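Pero – a family diary in text files

Pero is a plain text collection of short diary entries about family life: school runs, packed lunches, bad weather, lost shoes, the odd birthday. It holds 1,069 entries written by parents in two towns, Steltora and Girer, and put together by Indrek Rebane.

What is in it

Each entry is one text file. The first line is a title, the second is the month and the rest is the diary text. Most entries are short, and a few run to more than 70 lines. There are 8 folders, one for each family. Folder names are surnames picked out of a hat, so please don't try to match them to real people.

entries/ – the diary files
index.txt – title, month and folder for every entry
words.txt – family words and nicknames, with meanings where we were given them

How it was gathered

Parents wrote in whatever they had to hand, mostly phones and kitchen notebooks. Notebook pages were typed up by Indrek. Spelling was left alone, so expect "tommorow" and a good many missing full stops. Children's names were changed to names the families chose. School names were taken out and replaced with SCHOOL.

The Soliman folder stops in November. The family moved house and gave up writing, and we left the folder as it was.

Known problems

Two entries in the Girer half are the same text under different titles. Both are kept so that the index still matches.
Some months are guesses by the parent, marked with a question mark.
Sick days and snow days are over-represented – people write when they are stuck at home.
Fathers wrote far less than mothers, so don't use the collection to say who does what in a household.

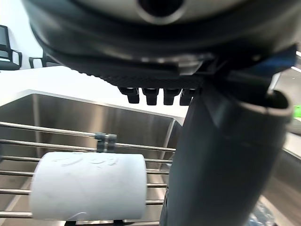
Gripper from underneath, with the row of four black teeth.

Using it

Reading, teaching and writing exercises are all fine. Please don't print a whole entry without asking first. If a family asks for an entry to be removed, it goes from the next version and its line in index.txt is left blank.

Corrections

Send the file name and the line to Indrek Rebane. Typing mistakes get fixed, but the parents' own spelling stays.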